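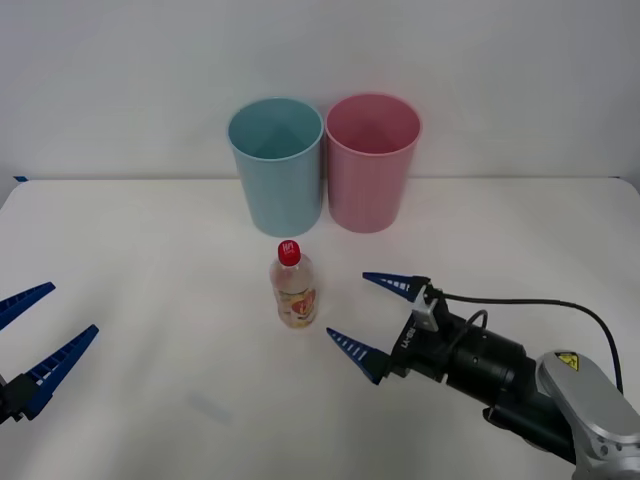

*Two-arm tabletop cell with a bottle and two cups on the table.*

**Teleoperators wanted: two-arm tabletop demonstrations (fixed term)**

Skadside is recruiting operators to record manipulation demonstrations for the Setetti project. The work takes place at our Sarketti site. Posted Jun 9, 2019. The first operators start in July.

Setetti trains a control policy from recorded human demonstrations. An operator drives two robot arms through a short task, the system logs arm motion, gripper opening and video, and the recording goes into the training set. The policy never sees the operator. It sees what the arms did and what the cameras saw, so the quality of the recording is the quality of the data. This posting is for the people who make the recordings.

## What you would do

Each cell has a white table with one arm working from either side. Both arms carry parallel grippers with tapered fingers. You stand at a pair of leader handles outside the camera view, one per hand, and the arms follow your movements. A foot pedal starts and stops recording.

The current task group is drinks handling with light plastic cups and small capped bottles. Tasks in the group:

- Pick up the bottle with one arm and pass it to the other above the table.
- Hold the bottle with one gripper and loosen the cap with the other.
- Nest one cup inside the other, then separate them.
- Move a named cup to a named side of the table without touching the other objects.
- Return all objects to the start layout shown on the prompt screen.

A single demonstration is called an episode. You read the prompt, check the layout, open both grippers, press the pedal and perform the task at a steady pace. You then press the pedal again, mark the episode as keep, discard or unsure, and reset the table. Resetting is part of the job and takes up a fair share of the shift.

The target for the drinks group is 2,269 kept episodes. Of these, 1,000 are reserved for the cap tasks, where failure rates in the pilot were highest. A small number of failed attempts with a clean recovery are also wanted - a dropped cup that is picked up and placed correctly is a usable episode if it is labeled that way. Do not stage failures unless the prompt asks for one.

## How episodes are judged

Reviewers go through kept episodes on the following day. They look for:

- Start state. Object positions match the prompt within the tolerance marked on the screen. Both grippers are open and clear of the objects.
- Motion. No long pauses, no hunting back and forth near the grasp point, no contact between the two arms except where a task calls for it.
- Grasp. The fingers close on the object at a sensible height. Cups are thin and deform easily; a crushed cup ends the episode.
- View. Hands, sleeves and cleaning cloths stay out of the picture from pedal press to pedal press.
- Label. The text entered matches what was done, including which arm did it.

Rejected episodes are returned with a reason code. They do not affect pay. An operator whose rejection rate stays high after the second week is given another supervised session.

Speed is not scored. Operators in the pilot who tried to work fast produced jerky motion that had to be filtered out, and the trained policy copied what was left of it. Smooth and slightly slow is preferred.

## Training

Training lasts four paid shifts. The first covers the emergency stop, the marked floor area and the leader handles with empty grippers. The second and third cover single-arm picks, then two-arm handovers. The fourth is a recorded session of 20 episodes on a fixed task list, reviewed with you the same day. Operators who pass are assigned to a cell.

Labeling is done in Sirko, our in-house annotation tool. It runs in a browser and takes an hour or so to learn. Prior experience with it is not expected.

## Requirements

- Good control of both hands at the same time. Either hand may be dominant.
- Able to stand or sit at a raised stool for sessions of up to 39 minutes, followed by a break. Session length is fixed by the schedule and is not extended.
- Normal or corrected vision, including the ability to tell object colors apart. Many prompts name objects by color, and a mix-up between two cups of the same shape is hard to catch later. If you have a color vision deficiency, tell us when you apply; shape-only task groups open later in the year.
- Able to read and write short labels in plain English.
- Willing to repeat the same task many times with small changes in layout.

Useful but not required: work with remote-controlled equipment, lab bench work, sewing or model building, video annotation. A technical degree is not needed. Experience with game controllers helps less than applicants tend to expect, as the leader handles are moved through space and have no sticks.

## Conditions

- Fixed-term contract, six months, with possible extension to the next task group.
- Morning or afternoon shifts, five hours each, one shift per day. Tell us which you prefer.
- Hourly pay, the same for recording, resetting, labeling and training. There is no per-episode bonus.
- Long hair tied back, no loose sleeves, no rings or bracelets at the handles. Lockers are provided.
- Phones stay in the locker during recording.

## Data about you

The cameras are aimed at the table. If a hand or face enters the view, the episode is discarded and deleted. Leader handle motion is stored under an operator number. The list matching numbers to names is kept by the site office and is not part of the training set. You may ask for your operator number to be removed from the logs after your contract ends.

## How to apply

Send one page with your work history, your shift preference and the earliest date you can start. Mark it "Setetti operator" and address it to the Sarketti site office. No cover letter is needed.

Selected applicants are invited to a trial of one hour at a cell, paid at the training rate. You will move a cup from one side of the table to the other with each arm, then attempt one handover. Completing the handover is not a condition for hiring. We look at how you approach the object, whether you follow the prompt as written, and whether you mark your own failed attempts correctly.

Applications are read in the order they arrive, and the posting closes when all places are filled.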